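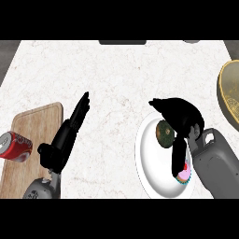
right, budget thread. been promising this since before the kitchen refit and I've got a train and a bad coffee so here goes. what it costs (in money and in sanity) to plan a two-armed robot setup for kitchen work when you are a small outfit with one spreadsheet

for anyone new: we do tableware handling. plates, food, cans, bowls, move this onto that. I do the buying. Roy Mellor does the arms and shouts at me about the buying

first thing. you will want to start with the arms. everybody starts with the arms. don't. start with the hands, the arms follow from what hand you pick and how much it weighs

I did it the other way round at Lelau, my last place. picked lovely arms, signed for them, then found the hands we wanted ate half the payload before they'd picked up so much as a bun

so. hands. 2 families basically. plain two-finger jaws, cheap, tough, spare pads cost nothing. or proper multi fingered ones, which cost a lot more and have a lot more to go wrong

for a can on its side, jaws would do. for a cupcake with icing on it I want fingers. for an avocado could go either way and Roy and I have argued it both ways, somtimes in the same lunch

we went fingers, both sides. I wanted jaws on the left and fingers on the right to save money. Roy's point was that you end up writing everything twice and the right hand gets all the work and wears out first. annoyingly good point

SIMULATION. do this before you spend anything. seriously. we ran the whole worktop in sim first, marble counter, chopping board, plate, fizzy drink can, bowl, the lot, and it changed the order form more than any sales call did

three lines came off the order after that and one went on. off: the longer forearms, a second mounting frame, a fancy turntable thing I'd got very attached to. on: a better camera mount

what sim is good for at the planning stage: reach. clearance. where does the elbow go. does the forearm block the view of the very thing you're trying to pick up (yes. constantly. the hand itself covers half the plate once it's over it)

that last one is a money question btw. if your one overhead view can't see the cupcake because the hand's on top of it, you're buying another camera. and the cable. and the bracket. and somebody's afternoon

what sim is NOT good for: icing. anything squashy. how grippy a fingertip is after a week of handling fruit. don't let anyone sell you a gripper off a sim video, incl. me

ok quotes. got three in. Jimholm, Gajdoš, and Clurar. going to be fair to all of them

Jimholm: quickest reply, nicest people, quote was a single page with a single number on it. asked for it broken down. got a single page with two numbers on it

Gajdoš: slow. very slow. then eleven pages, every screw listed, lead times next to each line, spares priced. read it on the sofa like a novel

Clurar: cheapest by a distance until I got to the bit about the software licence being yearly and per arm. PER ARM. you have two arms. count them before you sign

went with Gajdoš in the end. Natália Paulík handled it at their end and answered every daft question I had, including the one about whether the hand could be hosed down (no)

now the bit people actually ask me for. lines that were missing from my first budget. not in order

fingertips. they're a consumable. I had them down as a part. they are not a part, they're like printer ink. we've put 2,333 a year in the plan for those and Roy reckons I'm being mean

spare hand. not a spare finger, a whole spare hand. if one goes back to the factory you've got a one-armed robot and a lot of people looking at you. lead time on ours was 5 weeks

delivery. two arms don't come in a van with a bloke called Dave. they come on a pallet and the pallet needs somewhere to go. our door is narrower than the pallet. that was a morning

floor. had ours looked at before anything was bolted to it, 500 for the visit, would pay it again

props!! nobody budgets for the food. real avocados go off. plastic ones weigh wrong. we buy both now and it's own line on the sheet, between cables and insurance, and finance queried it twice

also crockery. buy the same plate in bulk, same shop, same day. we topped ours up later from another range and the rim was a different height and that was a whole thing

training time. yours, not the robot's. I put down two days for the team to learn the controller. ha

insurance. ring them early. ours wanted to know if it was "a vehicle". took three calls

power. check what's on the circuit. ours shared with the kettle and the microwave. it doesn't any more

ok someone's asked in replies, one arm or two. depends on the job and I know that's a rubbish answer so here's a longer one

if all you do is take a thing from A and put it on B, one arm. spend the difference on a better hand and more spares. you'll be happier and so will your accountant

two if anything needs holding steady while something else happens to it. tipping a bowl, steadying a plate, passing across. also two if your table's wide and you can't reach both ends without the elbow doing something horrible

but go in knowing that for loads of tasks one of them's just going to sit there being expensive. our left does a lot of waiting. I've made peace with it. finance hasn't

if you can't decide, buy the base and the controller that will take two, and put one arm on it. that was the plan B on our sheet and I still think it was a decent plan B. ask about the price of the second arm NOW and get it written down with a date, don't assume it'll be the same later

next. table layout, bc that's a budget thing too and people treat it like furniture

our first drawing had everything crammed down one side, then in the sim we spread it out. board and can to the left, plate on the right, bowl out past it, clear worktop in between. that clear bit in the middle matters, it's where the arms swap over and if you fill it with clutter you'll be paying for collisions

which means a wider table than you think. which means a bigger guard round it. which means less room for the desk you were going to sit at. measure the ROOM

worktop surface. shiny stone looks great and throws light about. we've priced a matt one as well and haven't decided. Roy wants to order both. Roy always wants to order both

someone's asked about second hand. yes for arms if you can see the service history and power it up in front of you. no for hands, not ever, unless you enjoy tiny cables

someone else asked leasing vs buying. we looked at leasing for the arms and buying the hands. fell over on who's responsible when a bought hand damages a leased arm. neither side would put it in writing so we bought the lot

on timing. get your order in well before December. everyone's trying to spend what's left of their year at once and the lead times go daft. ours would've slipped by weeks if we'd dithered any longer, Natália warned me and I nearly ignored her

service contract. read what "response" means. at one of the three it meant they'd respond to the email. I want a person with a screwdriver. that costs more, pay it for the first year, then look at how often you rang and decide

contingency. whatever you've put, it's not enough, I put ten per cent and had spent it before the arms were out of the box. mostly brackets. how are there so many brackets

how I lay the sheet out, since 2 people have dm'd. one tab for stuff you buy once. one for stuff you buy again and again. one for people's time. never mix them, and never let anyone ask you for "the total" without saying which tab they mean

the second tab's the one that gets projects cancelled imo. first tab gets all the meetings, second tab quietly goes on for ever

also keep a column for who said it. "fits through the door - said Roy" has been very useful to me

things I'd still change: order the camera mounts with the arms not after. ask for the spare hand price at quote stage while they still want to please you. don't do the power survey last

still to sort: guard panels, the worktop argument, a bin. we have no bin near the rig. all that fruit and no bin on the list, just noticed typing this

will share the blank sheet when I've taken the rude comments out of it. prob tonight if the train wifi holds up

edit, yes Gajdoš do the brackets as well. no they're not cheap. ask for the long ones

my stop, replying to the rest later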